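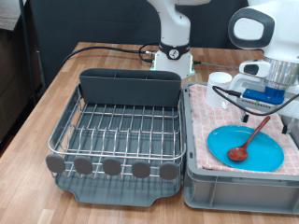

¿Merece la pena un escurreplatos de acero con bandeja si en casa ya hay lavavajillas?

Depende de cuánto friegues a mano, pero en mi caso lo uso todos los días. Las cucharas de madera, los vasos del desayuno y los platos buenos de mi suegra no entran en el lavavajillas ni por error, y antes acababan todos encima de un trapo empapado junto al fregadero.

Última actualización: septiembre

El mío es de Nadach y lo compré después de muchas vueltas (quien me lea desde hace tiempo ya sabe lo que me cuesta decidirme con las cosas de cocina). Mi amiga Nosipho Hlongwane tenía uno parecido y me lo dejó probar una semana entera, y al devolvérselo me dio tanta pena que esa misma tarde pedí el mío.

Lo primero que me gustó es lo sencillo que es. Una cesta de varillas de acero inoxidable pulido, con las esquinas redondeadas, una bandeja gris oscuro debajo y un cubertero del mismo tono en la parte de atrás. Me encanta que el cubertero vaya dividido por dentro, porque soy de las que separan tenedores y cucharas desde el principio, manías mías. Lo que cabe depende mucho de cómo lo coloques: los platos llanos se tienen muy bien entre las varillas, los hondos piden algo más de sitio y con los cuencos grandes toca hacer un poco de tetris.

Las patitas son grises, ovaladas y de tacto gomoso, y en mi encimera no resbalan nada. En la mesa de madera lo he puesto alguna que otra vez, cuando somos muchos a comer y me quedo sin espacio, y tampoco me ha dejado marcas, aunque yo siempre lo levanto para moverlo y nunca lo arrastro.

¿Pegas? Alguna hay. La bandeja hay que vaciarla a menudo, y si se te olvida un par de días coge un cerco blanquecino de cal que luego cuesta quitar (el agua de Brisport es durísima, quizá donde vivas tú ni lo notes). Yo la froto con vinagre templado, la dejo un rato y se va casi todo. El cubertero también conviene sacarlo y aclararlo bien por dentro, que en el fondo se junta agua y a la larga huele.

Un apaño que me funciona de maravilla: tener al lado una cubeta de plástico gris, de esas con las paredes acanaladas, con un paño de cuadros rosas y blancos dentro. Ahí voy dejando lo que ya está seco, un plato, un vaso, la cuchara de palo, y cuando se llena lo llevo todo al armario de un solo viaje. El paño amortigua los golpes y se echa a la lavadora con lo demás. ¡Desde que lo hago así no he vuelto a desportillar ni un plato!

También miré el de Folach, que es más alto y tiene un segundo piso para los vasos. Muy bonito, pero debajo de mis muebles no entraba. Si tienes la cocina más despejada que yo, échale un vistazo antes de decidirte. Yo con el de Nadach sigo contenta y se lo acabo de regalar a mi hermana, que estrena piso.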